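Posting this because two people have asked me why the Westmont cell was down. It was a fault on the right arm, it's been found, and no one was hurt.

On November 20, 2023, partway through run 1598, the right arm kept moving after the operator let go of the controls. It went on for 8 seconds. The left arm stopped as it should.

Elba Vergara was on shift and hit the stop button. The arm halted straight away. The stop circuit is hardwired and doesn't go through the software, so that part did its job.

What should have happened first: if the arm controller hears nothing from the operator side for 200 milliseconds, it holds position. We call it the watchdog. It's been in since the first build and we'd tested it on both arms.

What did happen: the controller was still hearing something. The Lukine bridge (the bit of software that passes commands along) had hung, and it was sending the last command again and again with a fresh time on it. To the watchdog that looked like a live operator.

The last command was a slow sideways move, so the arm kept going sideways, slowly. If it had been a fast one I'd be writing a different thread.

The job itself is ordinary tabletop work. Pick something up, put it somewhere, hand over to the other arm if you need to.

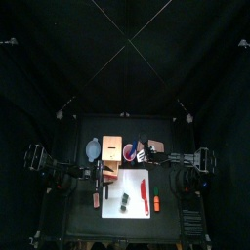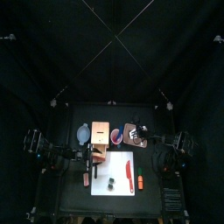
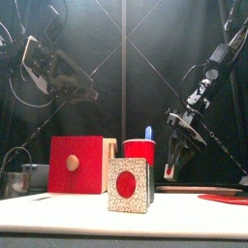
Both arms at the table. In the third one the right gripper has a small block with a red dot on it.

Why only the right arm? Each arm has its own bridge process. The left one was fine. We'd assumed if one hung they'd both go, and we never tested them apart. That's on me, I wrote the test plan in October.

First fix: the time is now stamped where the operator's command is made, and nothing further down the line is allowed to change it. An old command stays old. Sallico's controller accepted this with a settings change, no new firmware.

Second fix: if either arm goes into hold, the other one goes with it. It's a bit annoying in daily use – you lose a run now and then to a network hiccup – but I'm leaving it that way.

Third thing isn't really a fix. Hands stay out of the work area until the drive power is off. It was already the rule, but people had got used to reaching in during a hold to straighten something up. A hold is only software.

Elba has rerun the hang on each side separately and both arms held every time. I'll put the test script up once I've cleaned out our network addresses.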